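Skukum Household Reference
Home | A-Z | Kitchen | Storage | Cleaning | Contents

Pantry shelf
Last updated: January

Print this article | E-mail this article

A pantry shelf (also larder shelf, dry shelf, grocery shelf) is a flat board or rack used to keep packaged food that does not need to be cold. It may be in a closet, a cabinet, a cellar, or stand in the open on posts. Canned goods, boxed goods, dried beans, rice, flour, oil, spices. The word also gets used for the food itself, as in "a two-week pantry shelf," meaning enough for two weeks.

For walk-in rooms see Larder. For wire racks see Wire shelving. For cold storage of roots see Root cellar.

Name

"Pantry" comes through French from the Latin for bread. Originally the bread room in a large house, with the buttery next door for drink. Nothing to do with pans. The shelf part is plain enough. In older house inventories the shelves are often not listed because they were nailed in and went with the house.

Types

Fixed shelf. Board on cleats or brackets screwed to the wall. Strong, cheap, cannot be moved when a tall bottle comes home. Common in houses built before fitted kitchens.

Adjustable shelf. Board on pins or on slotted uprights. Pins are the weak point, they shear or the holes wear out.

Open frame shelf. Posts and rails with a board across. No back, no doors. Food is seen from both sides and can be loaded from both sides, but small boxes get pushed off the far edge, so a rail or lip is usually added at the back.

Stepped shelf. Two or three low steps, back row higher than front. Mostly for spices and cans.

Door rack. Narrow, hung on the inside of the door. Light items only.

Depth and height

Depth matters more than length. A deep shelf holds more and loses more; things at the back are forgotten and bought again. A shelf one cereal box deep is enough for most boxed food. Cans can go two deep if they are the same kind.

Oberholzer's handbook (see Sources) gives 13 inches as the most depth anybody needs for dry goods, with a shallower board for cans. Others go deeper. Spacing between boards is set by the tallest thing kept there plus a hand's width so it can be tipped out.

Material

Pale softwood is usual for home-built shelves, painted or left bare. Bare wood takes up oil rings. Painted wood sticks to cans in hot weather. Laminate wipes clean but chips at the edge. Metal is fine if dry. Glass is sometimes seen but is heavy, and shows every crumb.

Long thin boards sag. A board that sags can be turned over, which works for a year or so. Better to add a bracket in the middle.

Arrangement

Single row. One package deep, fronts facing out, nothing stacked. Uses the most length for the least food but every item is seen at once. Big boxes are often put at one end and the small ones set forward of the row so they are not lost behind. Row labels read from a few steps away if the print is large: vegetable names on box fronts, carrots, tomatoes, spicy black beans.

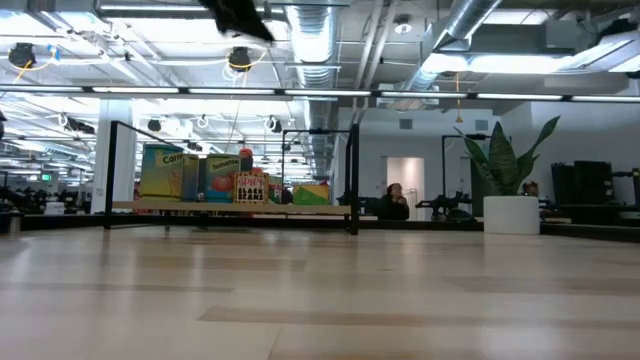
Grouped rows. By kind: vegetables together, beans and grains together, baking things together, and so on. The usual method in homes with more than one cook since it needs no explaining. Breaks down with mixed items, e.g. is a boxed soup a soup or a vegetable. Pick one and leave it.

Rotated rows. Old stock front, new stock behind. Store workers call it facing or rotating. Takes longer when unpacking, saves throwing out later. Date can be written on the top flap of a box with a marker, the printed date is often on the bottom where it can't be read without picking the thing up.

By use. Breakfast at one end, supper at the other. Popular with families with small children. Tobiloba Wike's pamphlet for the Nnaji cooking classes recommends it for shared kitchens, with a bottom board left for whatever doesn't fit.

By color. Looks tidy, hard to keep up. Makers change their boxes.

What goes where

Heavy things low. Big bottles of oil, sacks of rice, cases of cans. Light boxes high. Things in daily use between waist and eye. Glass jars toward the wall side, not at the open end.

Not for the pantry shelf: potatoes and onions in the same bin (keep apart, and in the dark), anything marked "refrigerate after opening" once it is open, cleaning products. Pet food is argued over. A sealed tin is fine, an open sack draws mice.

Pests and damp

Flour moths and weevils come in with the food most of the time, not through the wall. Cardboard is no barrier. Flour, oats and nuts are moved into jars with tight lids. Once found, everything in paper or card is checked and the bad ones go out of the house the same day, not in the kitchen trash. Wipe the cracks and the pin holes, larvae sit in there.

Damp shows first as soft box corners, then rust rings under cans. Leave a gap behind the board. Shelf paper hides damp, lift it at least twice a year.

Cleaning

Empty one board at a time. Wipe with warm water and a little dish soap, dry, put back. Doing the whole pantry in one go means food all over the floor by noon and is how most people give up halfway thru. Check dates while the food is off the shelf. Dented cans: small dents are usually all right, but bulging, leaking, or dented sharply on the seam, throw out.

Inventories

Some households keep a list taped to the door. The Jaltetti boarding school kitchen kept a ledger of its dry store, which runs to 128 pages and has over 3418 entries, mostly beans, flour and canned tomatos. The ledger has a column for shelf letter and another for "who took it," the second hardly ever filled in.

Sources

Oberholzer, Leopold. The Small House Store. Grurness Press.
Wike, Tobiloba. Shelves for Shared Kitchens. Nnaji cooking classes, pamphlet.
Jaltetti dry store ledger, item 3158.

See also: Bread box; Canned food; Larder; Root cellar; Shelf paper; Wire shelving

Print this article | E-mail this article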